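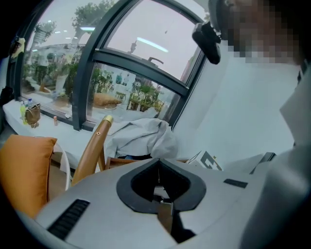
Vultlow opens a bench service for hand-held grippers and marker gloves in Prakau

Prakau, 2025-09-10. Vultlow, a maker of hand tools for robot training, today opens a service bench in Prakau for customers who use its Pichon hand-held gripper. Until now, every gripper with a fault had to go back to the factory in Sastwood, and the average customer waited 28 days. With the new bench, the target for a normal repair is five working days.

The Pichon is held by a person, and a robot later learns from the recorded movement. Small errors in the tool therefore become errors in the data. In July, Vultlow checked 44 grippers that were returned from the field. The most common fault was a finger which did not come back fully to its zero position after it was opened. The second was dust in the ventilation slots of the housing.

The service at Prakau consists of cleaning the slots, an inspection of the rubber surround, replacement of the finger spring and a new zero setting. After this the gripper must open and close 370 times on a test stand before it is packed. A paper with the measured values goes back to the customer together with the tool.

The bench also accepts marker gloves, where a cube with printed square patterns is fixed on the back of each hand. The cubes are checked for play, and a cube with a scratched or dirty face is exchanged. Vultlow asks customers to send both gloves of a pair, also when only one has a problem, so that left and right can be set against the same reference.

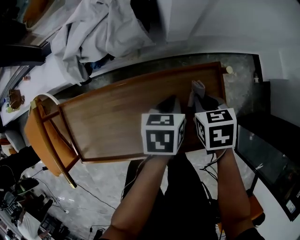

Can customers do the zero setting by themselves?
The daily zero setting is made by the operator and needs no tools: close the finger completely, hold the button until the tone is heard, then open and close it once. If the value is still wrong after a second try, the gripper should be sent to Prakau. The housing should stay closed, as the spring behind the finger is under tension.

Between two services, Vultlow recommends to wipe the cube faces with a dry cloth before each session and to brush out the slots once a week. Alcohol must not be used on the printed patterns.

Repairs are booked with the serial number on the Vultlow service page. Shipping to Prakau is free for grippers under warranty. The Sastwood factory continues to handle damaged housings.

Press contact: Vultlow press office, Prakau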